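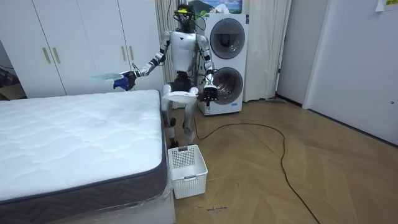
a reader wrote in after the last post asking why anyone would fold on the bed when there's a perfectly good table in the kitchen, and said sheets always end up back on the floor anyway. Fair. But in a small bedroom with the washer and dryer stacked right there, the mattress is the biggest flat surface you own. Use it. Sheets off, fold on the bare mattress, make the bed last.

Laundry > Small Spaces > Folding

So, quick version of how I do a load start to finish. One basket, one bed, no table.

Before you start

Strip the bed first. Everything, protector too. If the mattress is new and still has plastic on it, pull the plastic off the top at least or stuff will slide around on you. Wipe hands. Basket goes on the floor at the corner of the bed, on the dryer side. Not at the foot. I did it at the foot for 2 years in the Stiltia apartment and walked twice as far as I needed to.

Holes-in-the-sides basket is better than solid. Air gets in. Rinse it in the shower now and then, lint collects in the corners.

Sorting

Dump the whole load on the far half of the mattress. Near half stays clear, that's your folding half. Then 3 piles:
-- towels
-- thin stuff (pillowcases, scarves, anything light)
-- everything else, socks included, deal with it later

Basket should be empty at this point. Check the bottom for socks. Check the drum too.

Towels

Do these first while they're warm, they go flatter. Bath towel: hold by the two short-end corners, one shake, lay it down. Long edge to long edge so it's a long skinny strip. Smooth it once with your forearm. Then thirds. Thick edge faces out on the shelf.

Hand towels same thing but in half instead of thirds. If your shelf is shallow do thirds anyway and see.

Washcloths I don't fold. Stack flat, done.

Thin stuff

Slippery, see-through type fabrics are the pain. They won't hold a crease and they cling to your sleeve. Don't try it in the air. Pinch one corner, drag it across the mattress so it lies out flat, let go, smooth from the middle to teh edges. Fold in half, smooth again. Half again. Quilted mattress top helps here, grips a little.

Wrinkles -- spray bottle, plain water, very light. Leave it lying there while you do the next one. Mine's a Cudik bottle, the trigger sticks but whatever.

If it's really long, roll it after the second fold. Rolled ones go in front on the shelf so they don't get squashed.

Pillowcases: seams together, in half the long way, then thirds. Matching sheet set goes inside one of the pillowcases so you grab the whole bundle at once.

Fitted sheet

Flat on the mattress, elastic side up. Tuck the corners into each other, two at the top then two at the bottom, then bring the pairs together. You get a sort of rectangle with one messy side. Fold the messy side in. Good enough. If it's the set going right back on the bed, skip all of this.

Putting away

Finished stacks go back in the basket, heaviest on the bottom. Carry it to the wardrobe one time. Towels low, sheets in the middle, thin stuff up top where nothing sits on it. Leave a hand's width over each stack or you'll wreck the pile everytime you pull one out.

Then protector, sheets, pillows. A normal load is 12 minutes for me, longer if theres a duvet cover in it.

Duvet covers are next post, in February probably.

2,488 shares | 12 comments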